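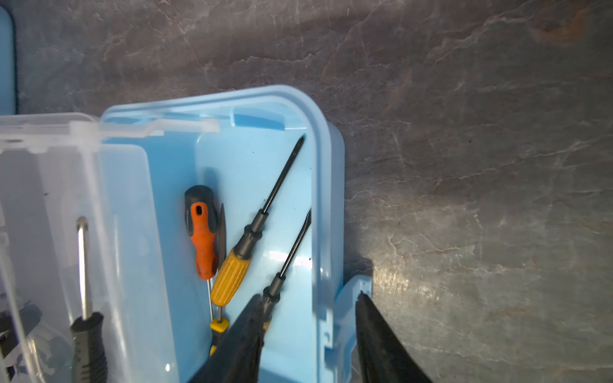
Stilent is hiring two kit assemblers for its hand tool loan store in Lidutov. The store lends small tool kits to repair classes, housing groups, and individual borrowers. Each kit is packed in a carry box and checked against a printed list before it goes out and again when it comes back. Returned boxes are often mixed. A light blue box may hold an orange and black screwdriver, a yellow-handled Phillips, and a file standing between them, and the assembler has to decide which of these belong to the kit and which go back to stock.

Position: Kit assembler, part time
Openings: 2
Location: Stilent tool store, Lidutov
Shift length: 6 hours, including a paid break
Reports to: Store supervisor

Duties

Open returned boxes and remove all contents. Sort screwdrivers by tip type and size, and wrenches by size. Inspect tips for rounding and chipping, handles for cracks, and shafts for bends. Set aside any tool that fails inspection and attach a repair tag. Wipe trays and lids, clear grit from the corners, and let the parts dry before repacking.

The store has 300 kits in rotation and keeps 1,000 loose tools as replacement stock. Kits are recorded in Drudia, the inventory program used at both Stilent sites. Training in Drudia is given during the first two shifts, and no prior experience with it is needed.
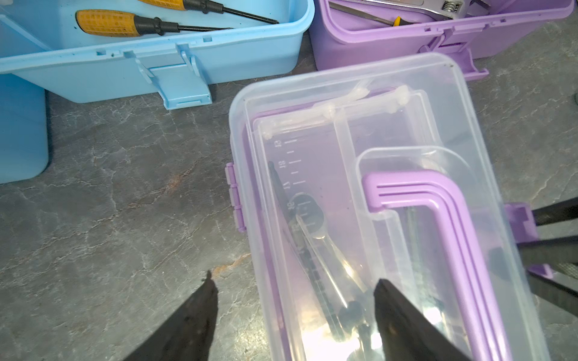 Assemblers also check the boxes themselves. Lids must close without force. Latches must engage along their full width, and a latch that has turned white at the hinge is replaced. Carry handles are tested by lifting the packed box and holding it level. Spare latches and handles are kept in the parts cabinet and are signed out by kit number.

Packing follows the layout sheet for each kit type. Long tools go in first. Pointed tools such as awls are packed with a tip guard fitted. Nothing is placed where it can hold a lid open. If a tool does not fit the layout, the assembler reports it and does not change the layout.
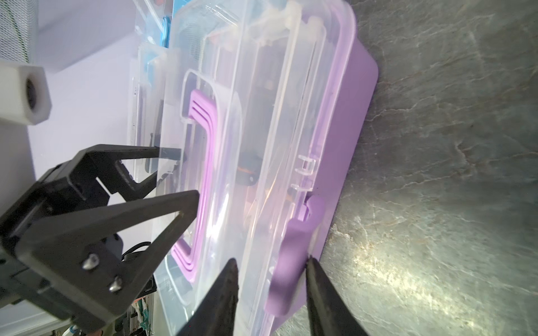 A reader of the February notice asked whether the job could be done by someone who knows tools from home use only, and whether sorting is done sitting or standing. Home use is sufficient. Applicants should be able to tell a Phillips tip from a flat tip and read sizes marked on a wrench. Sorting may be done in either position. Stools are provided at all benches.

Requirements

Able to lift a packed kit from floor to bench height
Able to read small print and stamped markings, with glasses if needed
Comfortable with repetitive hand work
Legible handwriting for tags and repair slips

Experience in a tool crib, hardware store, or repair shop is useful but not required.

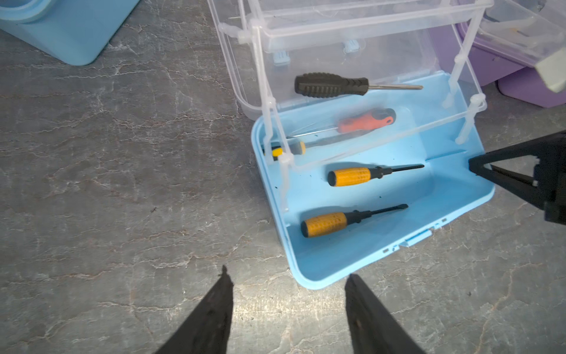 Selection includes a short practical task at the Nordin site. Applicants are given one mixed kit and its list, and are asked to sort, inspect, and repack it. The task is not timed. Accuracy of the written record counts as much as the packing. Travel costs within Lidutov are refunded on presentation of a ticket.

How to apply

Send a one-page summary of work history and the shifts you can cover to the Stilent store office, marked "Kit assembler." Applications close March 31, 2024. Those selected for the practical task will be contacted by phone or mail.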